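What I'd budget for if I were buying the second cell again

We're getting close to planning for next year, and I've been asked to put numbers on a third sorting cell. Before I do that I wanted to write down what the second one cost us, because the quote and the final spend were a long way apart. The work is teardown sorting: boards, small modules, and wire pieces that have to go into the right bins.
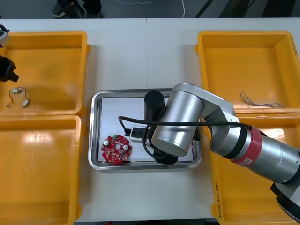
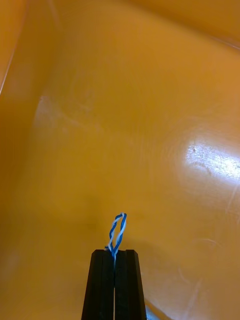 Sorting small electronic parts with the arms, and a close view of a twisted blue and white pair in the gripper.

The arms were the easy part of the budget. You get a price, you get a lead time, and the price doesn't move much. We bought ours through Ralloto, and the invoice matched the quote to the dollar. If you only look at that line, the project came in right where it should have.

The trouble was everything else. I'd put all of it under one heading called "accessories" and given it a number I more or less made up. That heading ended up covering fingertips, bins, trays, lighting, mounts, cables, a spare power supply and a good deal of bench time.

Fingertips first. A circuit board is easy to pick if you can get at an edge. Thin wire is a different job. The tips have to close evenly all the way to the end, or a single strand slides out, and they wear faster than I expected. I ordered one spare pair with the cell. We went through that and had to wait 19 days for the next order, and for most of that wait the cell sat idle. Now I'd buy 3 pairs up front and write the reorder date on the calendar. Itach sells tips that fit our grippers for less than we paid the first time, but they have a minimum order, so it only makes sense if you have more than one cell to feed.

Bins. I bought glossy yellow plastic ones because they were cheap and in stock. I got a box of 100 and felt good about it. They stack well and they clean up fine, but they throw glare under overhead lights, and glare is a real problem for a camera looking for a thin wire. We spent a couple of weeks adjusting software for something that a matte bin might have avoided. Matte bins from Trujillo cost more apiece. I'd still price them for the next cell, and I'd ask for two samples before committing to a case. The same goes for the steel tray. It's sturdy and it stays put, and the polished rim reflects everything near it.

If you can't change the bins, change the light. A diffuser panel is a small purchase next to an arm. It wasn't in my budget at all, and I had to move money from training to get it in March.

Cables are another one I left out. Each arm carries wiring along its length, and a cable that flexes all day should be treated as something you replace. Price a full spare set. Buy clips and sleeves at the same time. While you're at it, measure the run from the bench to the outlet and to the control box, and order to that length. I ordered the standard length and ended up with extra cable that had to be tied up and kept out of the way of people walking past.

Then there's the table. Two arms working over shared bins need more room than the reach drawing suggests -- the drawing shows where the gripper can go, and it doesn't show where the elbow is when it gets there. One of our layouts had an arm passing over a bin we needed to reach by hand. Tape out the floor and the tabletop full size before you buy furniture. It takes an afternoon.

For software we're on a Mindeck license, billed by the arm. I budgeted for one arm by mistake. That's on me, but check how your vendor counts. Some go by cell, and the difference adds up over a few years.

Labor was the biggest miss. I had a line for installation and nothing after that. In practice one person spent half of every shift with the cell for the first 2 months, setting up picks, refilling bins and clearing tangles. Wire tangles are slow for a person too, so I should have seen that coming. It's a normal cost and it belongs in the plan.

So for the third cell, this is how I'm splitting the sheet:

Arms and grippers, as quoted
Fingertips and other wear parts, first year
Bins, trays and lighting, priced together
Cables and spares
Table and floor space
Software, by arm
Staff time, by week, through the first quarter

The last line will get questions when I turn it in. I'm going to leave it at full size and attach the hours from the second cell.

I still need a firm price on the matte bins and an answer from Itach on whether they'll split a minimum order across two shipments. I'll post the totals once the sheet is approved.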